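Week whatever of the key thing

Quick one tonight, I have to be up early and the training run is going anyway so I might as well type.

So the reweighting worked. Sort of. Going to write down what I did before I forget, because last time I didn't and spent a whole Saturday reading my own shell history.

Background for the two people who read this and weren't around in April: I've been trying to get a two-handed policy to pick up keys and hang them on a little stand. Data comes from a person holding a gripper in each hand and a camera up at head height. No robot in the loop when collecting. Policy gets trained on that, then goes on the arms. The project folder is called Plirnari for reasons that made sense at the time.

First version, plain behavior cloning, every demo counts the same. 1486 demos. It learned to reach beautifully. Reach, hover, hover some more, close on nothing. If you watched only the first half of each rollout you'd think the thing was solved.

Staring at the loss by timestep explained most of it. Most of a demo is travel. Hands going out, hands coming back. The part where the jaw is at the key and closing is a tiny slice, so the model gets rewarded for being very very good at moving through air. Average error looked great. Error in the slice that matters was awful and the average just swallowed it.

What I changed:

Weight each timestep by how close it is to a gripper open/close event. Not fancy. A bump centered on the event, tapering off both sides, floor underneath so travel still counts for something. Tried without the floor first, bad idea, arms went wandering off like they'd lost interest.

Normalize per demo so that a fidgety demo with lots of opens and closes doesn't shout over the others. I missed this the first time round and the policy learned to open and close constantly. Click click click. Funny for a minute.

Same learning rate, same everything else. I really did try to change one thing at a time, mostly managed it.

Also dropped the demos where tracking on one hand jumped. Wrote a dumb check for it, position change between neighboring frames over a threshold, out it goes. Then recorded more to make up for it and then some, and I'm at 1602 now. So ok, that's two things changed. I reran the old uniform loss on the new set to be fair and it still hovers. Same hover. So I beleive the weighting is doing the work and the extra data isn't, at least for the grasp.

The bump width matters way more than I wanted it to. Too narrow and it gets the close right and the approach wrong, comes in at a stupid angle and shoves the keys along the table. Too wide and you're back to uniform with extra steps. I swept it and picked the one in the middle that didn't embarrass me. Would love a principled way to do this. If you have one, mail me.

Someone in the Bakke channel suggested learning the weights instead, use the disagreement between a few small models and upweight where they argue. I like it. Tried a lazy version, 400 steps of warmup then switch on the weights, and it mostly found the places where the tracking was noisy. Which, fair, they do disagree there. Needs a cleaner dataset than mine or a smarter disagreement. Parked.

Keys are a nasty object by the way. Flat key lies right down on the wood and there's hardly anything to get a jaw under, the fob is fat and slippery, and the ring between them means grabbing one end moves the other. You get a different shape every time you drop them. I like them as a test for exactly that, but if you're starting out start with a block. Please. I started with keys and lost weeks.

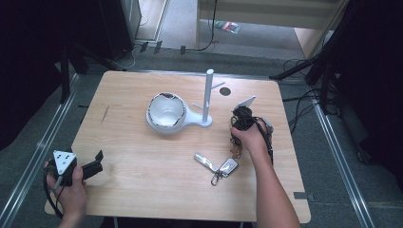

Filed under: Manipulation / Loss functions

Bowl, stand and keys is the layout I keep going back to, both grippers in from the near side. The travel to the keys is short in this one and that turns out to be handy for looking at the weights, you can plot a whole demo and see the bump without scrolling.

Stuff still broken, in no order:

The hanging part. Grasp is better, hang is not. The gripper closes once at the start and opens once at the end, so the weighting puts a bump on the release, but the hard bit is threading the ring over the arm of the stand and that happens before any open or close. My signal is blind to it. Thinking about using speed as well, people slow down when it's fiddly. Drikumton, the little labelling tool I wrote, can already spit out hand speed so it's maybe an evening's work.

Left hand is underused. In a lot of my demos it just sits near the edge and does nothing, and the policy copied that faithfully. No loss function will fix that, I have to go and record better ones.

Eval is too small. I'm comparing rollouts by eye at this point and I know what that's worth. I'm not putting a success rate up until I've run both policies from the same start positions, enough times for it to mean something. I have the positions picked, just havent had the evening.

Config and the weighting function are going in the Curnora repo once I've taken my own paths out of it. It's maybe a screen of code. Don't expect docs.

Run just finished while I was typing. Loss looks fine, it always looks fine. Will put it on the arms tomorrow and see if it hovers.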